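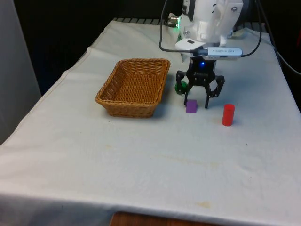 Reading time: 1 minute (144 words)

Gavby Home Skills, Unit 4: Baskets and Tabletops
Notes for the Thursday group

Welcome back! Baskets today, easily my favorite unit of the whole course.

Start by really looking at the weave. A tight basketweave like the one on the white cloth holds small things well (buttons, blocks, clothespins), and slightly flared sides let you get your whole hand in. Wicker is light too, so you can carry it to the mess and fill it there!

Terms to know
Flare: how far the sides lean outward
Weaver: the strand that goes over and under
Stake: the upright it passes around

In class
Lay a cloth on your table. Wrinkles are fine, we iron in Unit 5.
Set the basket down with its long side facing you.
Put in the largest items first, then tuck the little ones around them.

Bring next time: one basket from home, any size, and your Skisstead workbook open to page 105. The chart there compares willow, rattan and seagrass, and it's a treat.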